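Hard water, month two

Quick one tonight, it's nearly 11 and I still have towels in the dryer. But a few of you asked how the hard water thing is going so.

Short version: better. Not fixed. Better.

For anyone new, we moved to Nindesen in August and within a week my hair felt like a broom. Kettle went white. Shower head clogged twice. I bought a strip test and it went straight to the darkest color on the card, which, great.

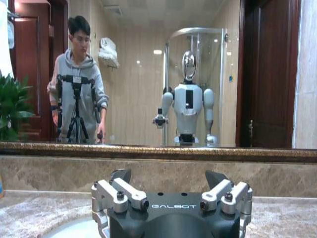
Marble counter, white sink. The eternal enemy.

So first thing I learned, the hard way. No vinegar on marble. I knew vinegar was good for limescale, everybody's grandma knows that, and I had the bottle in my hand. Alasdair Hepburn from the hardware store on Bouvier stopped me. Vinegar eats marble. Lemon too. You get dull spots and then you're paying somebody to polish them out.

What I do now is boring. Dish soap, one drop, warm water, wipe, then dry it. The drying is the whole trick. Scale is just what the water leaves behind when it sits there. I keep an old T-shirt under the sink and do it after I brush my teeth. Takes 60 seconds, maybe less if I'm late.

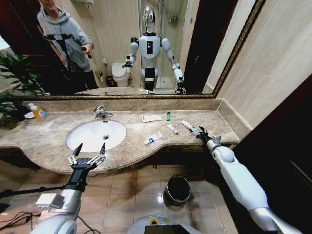 The big mirror, gold edge and all

Mirrors same deal. Damp cloth, then a dry one, dont spray right at the edges or it creeps in behind the glass. Faucets you CAN do with vinegar if you wrap them in a rag and keep it off the stone. I'm too clumsy for that so I use a plastic scraper.

Hair. I tried a shower filter, it was $61 and I honestly couldn't tell. Rinsing with a jug of bottled water at the end did more. Feels ridiculous. Works.

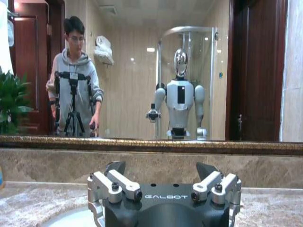 Photo: Jeva

Kettle gets citric acid once a month, boil, wait, rinse twice. Coffee tastes like coffee again.

Then the big question, do we get a softener. Got a quote from Stodach for $916 installed and I'm thinking about it. It needs salt, and a drain nearby, and our closet is tiny. My sister has had one for 9 years and swears by it but she also has a basement.
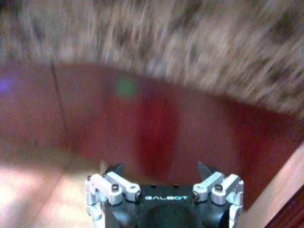 Also the salt bags are heavy and we're up two flights. So probably spring. If anybody has one in an apartment tell me how loud it is at night, thats my main worry, the bedroom shares a wall with teh closet.

Dryer just buzzed. Going.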